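Saturday bus to Hurnach will keep running through winter

The Saturday bus between Conendale and Hurnach will keep running through the winter, after the shire agreed to cover the cost of the service until the end of the financial year.

The bus was due to stop at the end of August. It began as a trial last spring with two return trips each Saturday, one leaving Conendale in the morning and one just after lunch. Passengers made 2,230 trips over the life of the trial, according to figures given to the shire by the operator, Dwivedi Coaches.

Operations manager Nasrin Kazemi said the numbers were slow to begin with and picked up once the morning departure was moved back from 7.15 to 8.40.

"The early one suited people with medical appointments and not many others," she said. "When we shifted it we started seeing families, and kids going over for sport. The afternoon run has been steady the whole way through."

There has been no other public transport between the two towns on weekends since the rail replacement coach was withdrawn. Weekday buses are not affected by the decision and will run to the current timetable.

A petition asking for the Saturday service to be kept was handed to the shire last month with 589 signatures. It was organised by Gion Baumgartner, a retired fitter who lives on the Wultano side of Conendale and gave up driving two years ago after trouble with his eyesight.

Mr Baumgartner said he uses the bus most weeks to visit his sister in Hurnach and had been looking at asking neighbours for lifts.

"You can do that once or twice," he said. "I didn't want to be ringing people every Friday night. A lot of the people who signed it don't even catch the bus themselves, but they've got a mother or a teenager who does."

The petition also asked for a Sunday service. The shire has not agreed to that. A report prepared by its transport staff said a Sunday bus would need a second driver on the weekend roster and would cost more per passenger than the Saturday one. It suggested the idea be looked at again when the next contract is drawn up.

Some changes will come in with the winter timetable. The morning bus will now stop at Wultano, outside the old butter factory, in both directions. Almost 285 homes are within walking distance of the new stop, most of them in the estate built behind the recreation reserve. The stop has a seat but no shelter. Ms Kazemi said a shelter had been ordered, and passengers should bring a coat or an umbrella in the meantime.

The Wultano stop adds six minutes to the trip. To make up the time, the afternoon bus will no longer go into the Hurnach hospital grounds and will set down at the main gate on the highway. The morning bus will still go in as far as the front entrance.

Mr Baumgartner said he was happy with the result overall but had some concern about the hospital stop. "It's a fair hill from the gate — all right for me, but I wouldn't like it on a walker," he said. Ms Kazemi said anyone who has difficulty with the walk should let the driver know when boarding, and the bus would go in on request if it was running on time.

Fares stay the same. Concession card holders travel at half price and children under five ride free. Bikes can be carried on the front rack if there is room, and small dogs are allowed in a carrier at the driver's discretion. Tickets can be bought from the driver or at the Conendale depot in Mill Street. The driver can take cards, but the depot counter is cash only until its new terminal is connected.

Printed copies of the new timetable will be available on board, at the library and at both post offices. The shire has also asked Dwivedi Coaches to report on passenger numbers every three months, with the Wultano stop counted separately, so that it has the figures in hand before it sets next year's budget.

The depot will also open on Saturdays from now on, from 8 am until the second bus has returned. Until now anything left behind on the weekend run could only be picked up on a weekday, which was one of the more common complaints during the trial. Things like a bunch of keys on a ring or a crumpled bit of soft pink fabric go into a red plastic tray, and larger items are kept in the back office. Passengers can ask at the counter or phone ahead, and should be ready to describe what they have lost. 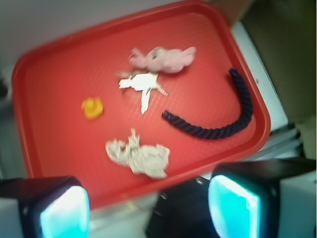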